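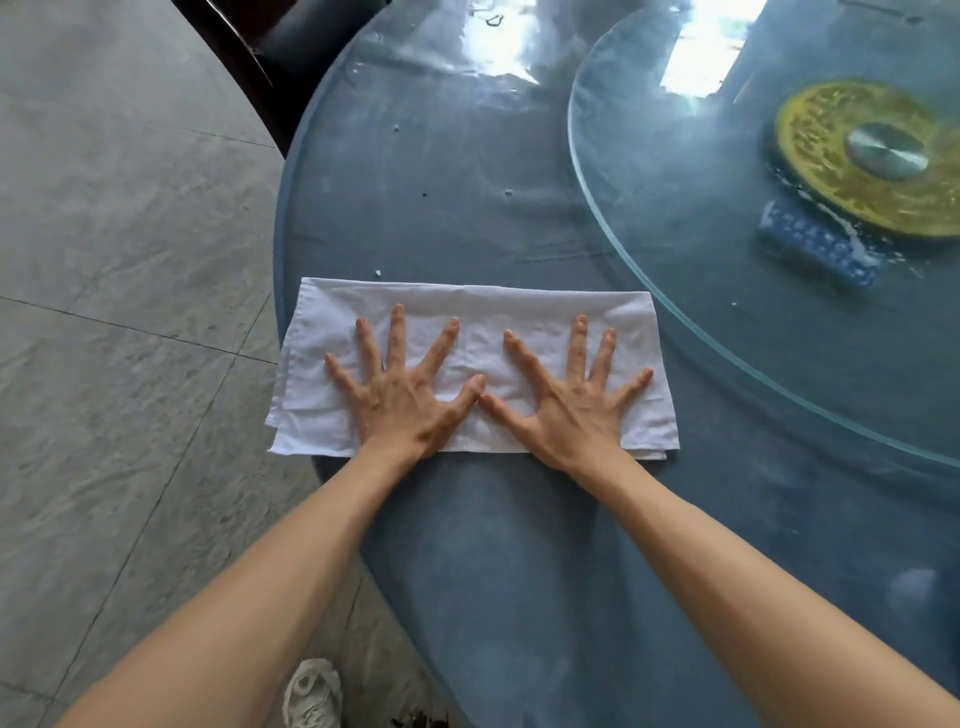 Okay, hi everybody, thanks for squeezing in. (Wait for the door to close. Check the mic.)

So I'm going to talk about hosting a long dinner when you're a nervous person, and I'm a very nervous person! My first supper at Warstead had 49 guests and I spent most of it hiding in the pantry with Revathi Pai, eating bread.

Start with the invitation. Say when it begins AND when it ends. People relax when they know they can go home at ten, and half of them stay till midnight anyway. Read out the Piltemance invitation here, the short one, skip the part about parking.

Seating. I used to do place cards for every single person and it made me miserable. Now I only place 2 people per table, a talker and a listener, and let everyone else land where they like. Tell the Anil story if there's time (he sat next to his old landlord, they're still friends).

Napkins, glasses, all that: do it the night before. Iron if you enjoy ironing. I put on a record and it's my favorite hour of the whole thing.

Food next, keep this quick. Soup is your friend. Soup waits for latecomers. Please don't try a soufflé, I tried it in May and Aishwarya Lobo still brings it up.

Then toasts. One toast, under 3 minutes, before the main course while people are still listening. Kvido gave a lovely one at Norik about his grandmother's plum trees, so maybe quote the ending? Only if I can get through it without crying.

Slow down here, I always rush this bit. Ask the room: what's the best dinner you ever went to, and do you remember what you ate? Take a few answers. Lucinda has the second mic.

Handout's on the back table, soup recipe is on page 2.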